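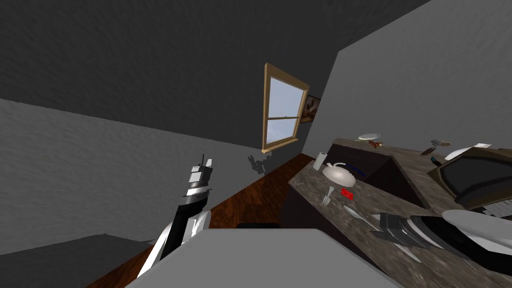

Robot arm in front of a gray plaster wall.

Progress report to the Weda fund: Wetport repair room and tool library

The repair room has been open every week since the end of March, apart from the spring break closure. Most of the grant's first half went where the budget said it would: shelving, a bench vise, soldering stations and replacement parts. Spending on parts is ahead of plan and spending on publicity is behind it.

Small kitchen appliances are still what people bring in most, followed by lamps and vacuum cleaners. In June we fixed 24 items. The ones we couldn't fix were mainly cordless vacuums with glued battery packs. We now keep those for parts if the owner agrees. 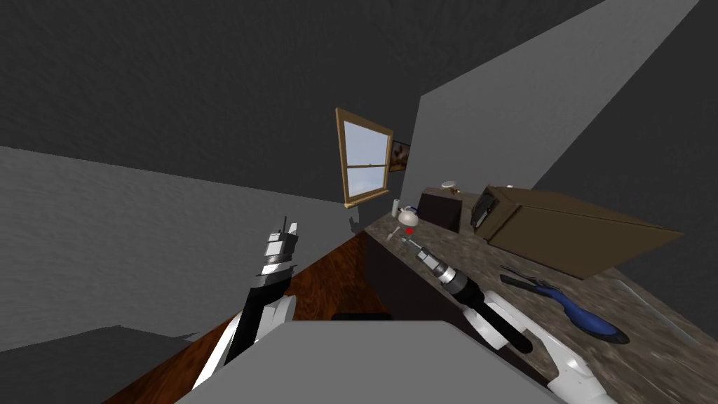
By the Wetport repair room coordinator

Tool library. Lending began one month later than planned. The catalog took longer than expected, and the first set of labels came off when the tools were cleaned. We switched to engraved tags. Two tools are missing, a heat gun and a pipe wrench. The heat gun has been replaced from the deposit account. The wrench has not been replaced, as we have a second one in the same size.

Sewing bench. This was not in the original proposal but was approved as a change in April. Two machines are set up and a third needs a new foot pedal. Hems and zippers make up nearly all the work. We would like to move the unspent publicity money here to buy thread, needles and a better lamp.

Branches. Lahlou has agreed to host a monthly session in its library basement, starting in the fall. Trerkia is less certain – the hall we looked at has only two working outlets, and the owner has not said whether more can be added. If there is no answer by September we will look at the school instead.
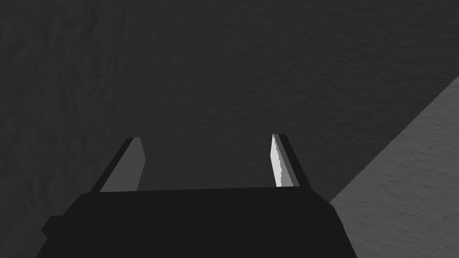 Parallel gripper with its two fingers pointing up.

Next period: finish the electrical safety course for new fixers, get a written agreement with Lahlou, and put the opening hours on a sign people can read from the street. The receipts and the tool list are attached separately. We need a decision on the publicity money before the next parts order goes in.

2 comments
Share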